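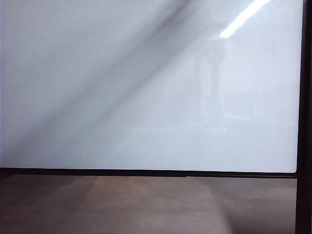 ## 3. Hooking up the Tuver and setting your levels

I've set up the Tuver 2 in four different rooms now, and the only time it gave me grief was when I skipped the gain step. So please don't skip the gain step! You'll need the power supply, your turntables or media players, a pair of powered speakers, and headphones.

1. Turn everything off, speakers included, and pull both channel faders all the way down.
2. Plug your left deck into channel 1 and your right deck into channel 2. Turntables go to PHONO, players go to LINE.
3. Screw the ground wires onto the post next to the PHONO jacks. Finger tight is fine - I stripped one with pliers once and had to order a new post from Mestimel.
4. Run the main outputs to your speakers. I like balanced cables for anything longer than a couple of feet.
5. Power up the decks, then the mixer, then the speakers.

**Caution:** Speakers always go on last and off first. The thump when the mixer wakes up can hurt a tweeter (and your ears, if you're leaning over the thing like I usually am).

**Note:** If you hear a low hum, check the ground wires again before you start swapping cables.

### Gain

1. Set all three EQ knobs on each channel to the center click.
2. Play the loudest part of a record you know well and hit CUE.
3. Bring the gain up until the meter sits in the green and just kisses yellow. Red means back off.
4. Do the same on the other channel, then match the two by ear in your headphones.

### Crossfader curve

The curve knob is on the front edge. All the way right gives you a sharp cut for scratching, and left is a slow blend. Oduor Simiyu keeps his hard right and I park mine a little short of that, so try both.

If the fader starts to crackle, slide it back and forth a few dozen times with the speakers off. Still crackling? Section 6 covers pulling it out and cleaning it.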